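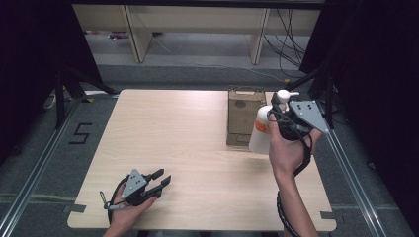

To: packing-floor list
Subject: Re: What happens to us once the arms can pack?

Hi all,

Sorry for the slow reply, I was on the early shift all last week and by the time I got home I was good for toast and not much else. I've read everyone's messages though, and I wanted to answer this one properly.

Doina Kadrić wrote:

> I did my first turn at the small tables today. You hold a gripper
> in each hand and pack the box with those instead of your fingers,
> over and over, and the machine is meant to learn from it. The
> trainer was lovely. But I drove home thinking, am I teaching the
> thing that gets my job? And is anyone from Viltberg going to tell
> us in writing what the plan is? I have 67 hours of leave banked and
> I'd like to know if I should be using it or saving it.

Doina, you asked what a lot of us were muttering in the lunch room, so thank you. I've been on the tables since October and I can tell you how it's been for me, for whatever that's worth to the newer people.

First, the work itself. It feels very silly for a day or so. You pick up a spray bottle, something you've done a thousand times without thinking, and suddenly you have to think about where to squeeze it and how far to lean it so it goes in the carton head up. My wrists were sore to begin with and I told the trainer, and she cut my turns to 40 minutes with a proper break between, which helped a lot. Please do speak up if yours hurt! Don't be a hero about it. It should go in the book as well, even if it's only a twinge.

Second, the pay. Table hours are paid at the same rate as the line, but they don't count toward the pick bonus, and over a month I noticed it. I raised it with Zestus (they run the tables, Viltberg runs the rest of the building, and it took me ages to work out who to ask). They've agreed to use your average bonus from the three months before you started. If yours hasn't shown up, send me a note off list and I'll forward you the form.

Now the big question. What I was told at the meeting is that the arms would go on household cleaners first, the bottles and refills, and that the 70 of us on days would be kept on, with some moving to mixed orders and returns. I wrote that down as it was said. I haven't seen it on paper, and I agree with Doina that we should. I've been through one of these before, at Đorđević when the labelling went over to machines, and the people who did all right were the ones who got the retraining dates settled early. A fair few of my friends there waited to be asked and ended up on nights.

For what it's worth I don't hate the idea. I've packed cleaners for years and my shoulder would be glad to see the back of them. I'd just like to be trained for the next thing while I'm still being paid for this one.

So I've started a letter asking for three things: the plan in writing, training dates for mixed orders, and a say in how long a table turn can be. It's a page long and I'm happy to have it pulled about, my spelling especially. I'll leave a copy by the kettle for anyone who doesn't do email.

Doina, I'd hang on to your leave for now, but that's only me, and if you need a rest, take the rest. Come and find me at the 10:15 break if you'd like company on your next turn.

Cheers, and thanks for reading all that,
Marg
(days, cleaners and refills)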